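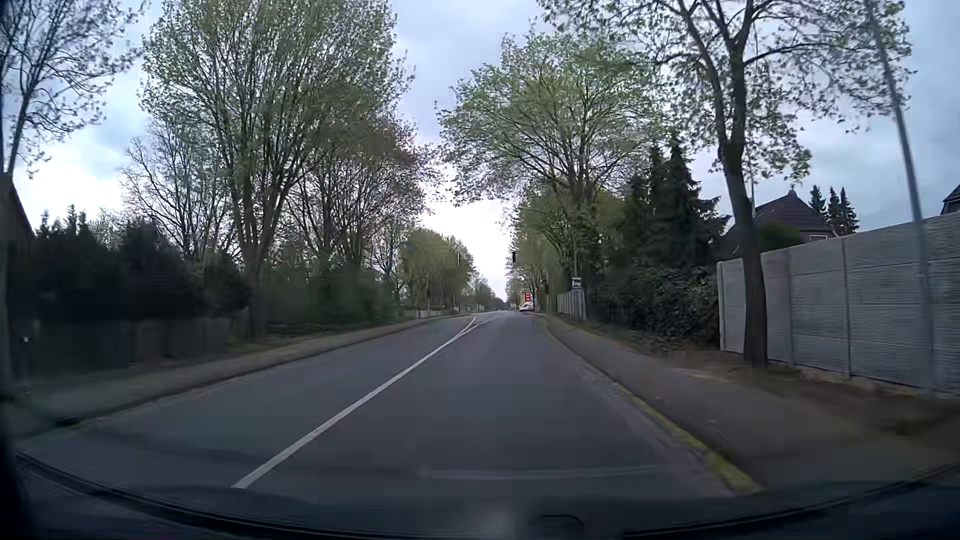

A clear stretch of road under a big cloudy sky.

Keeping the Car Kitchen: How I Pack Food and Odds and Ends for a Long Drive

My mother packed for car trips the way other people pack for a siege, and I have inherited the habit along with her enamel coffee pot. We drive to Gatonside to see my husband's family every December and again when the weather warms up, and over the years I have worked out what belongs in the car, what belongs in the cooler, and what ought to have stayed home in the pantry. Several of you wrote in after the page on lunch boxes to ask for the car version, so I've gone through my notebook and typed up the parts I could still read.

The cooler

Start the night before. Bring the cooler in from the garage, wipe it out with warm water and a spoonful of baking soda, and leave the lid open while it dries. Before you go to bed, drop in a couple of ice packs you don't plan to travel with and shut the lid. A cooler that has been sitting in a hot garage will eat up the first batch of ice just getting itself cold, and you'll be wondering by lunchtime why the butter is soup. In the morning, swap those packs for fresh ones from the freezer and start loading.

I freeze water in old juice bottles, leaving a good two inches at the top for the ice to swell. They last a lot longer than cubes, they don't leave your sandwiches swimming, and when they melt you have something cold to drink. Meat and cheese go at the bottom, right up against the bottles. Fruit goes higher up. Anything you'll want in the first hour goes on top, so that you aren't holding the lid open and digging while all the cold air rolls out.

If you can manage two coolers, keep the drinks in the small one. Drinks get opened constantly (you know who you are, in my house) and the food one can then stay shut until you stop.

Sandwiches that don't go soggy

Butter the bread right out to the crusts, both slices, even if you're using mustard or mayonnaise too. The butter keeps the damp out. Lettuce and tomato travel in their own little box with a folded paper towel underneath, and you tuck them in when you stop. I know it sounds fussy for a roadside lunch! It takes half a minute, and I promise you will never go back.

Wrap each sandwich in wax paper first and then put them all in a hard box. My friend Siriporn Chaiyaporn skips bread altogether and packs sticky rice in balls with a bit of grilled chicken, each one wrapped separately, and I have to say that by the second hour everyone in the car is eyeing hers. She lets the rice cool on a tray before she wraps it, then puts it straight in the cooler.

Eggs, if you're taking hard-boiled ones, should be peeled at home. Please. Put them back in the carton with a twist of salt in one of the empty spots, and keep that carton in the cooler too.

Snacks for the driver

Nothing sticky, nothing that crumbles, nothing with a wrapper that takes two hands. I used to cut apples into wedges, and they went brown before we were out of the county. Now I soak them for 5 minutes in a bowl of cold water with a pinch of salt, rinse them well and pat them dry, and they hold their color right through to the afternoon. Grapes pulled off the stem are good. So are pretzel rods. Chocolate is for cold months only, and I have a pale stain on the back seat to remind me.

The trash problem

A plastic cereal tub with a flip lid, lined with a grocery bag, is the best trash can I have ever had in a car. It wedges behind the front seat, it doesn't tip, and the lid keeps the banana peels to themselves. Keep 3 spare bags folded flat underneath the one you're using. Empty it every time you stop for gas, full or not.

Spills and smells

For a coffee spill on cloth seats, blot, don't rub, with a dry rag, and then again with a rag dampened in cold water and one drop of dish soap. Finish with plain water. Milk wants quicker attention than coffee. Once it has soaked in, cover the spot with baking soda when you get home, leave it overnight with the windows shut, and vacuum it up in the morning. You may need to do it 3 times for a really bad one. Kirstin MacLeish wrote to say she keeps an open jar of dry coffee grounds in the cup holder overnight after a fishing trip, and that it did the job when nothing else had. I tried it after the business with the shrimp and I agree with her.

The inside of the windshield

Do this the evening before, when the glass is cool. One cloth lightly damp with white vinegar and water, half and half, and one cloth dry. (If your windows are tinted, stick to plain water.) I go up and down with the first and side to side with the second, and that way if there's a streak I know which cloth left it. Old cotton pillowcases beat paper towels every time. While you have the bucket out, do the headlights.

When you get home

Unpack the cooler first, even if you're dead on your feet. Wash it, dry it, and store it with a clothespin holding the lid ajar. The ice bottles go back in the freezer, and the wet wipes and napkins get topped up before you forget. I still forget the napkins.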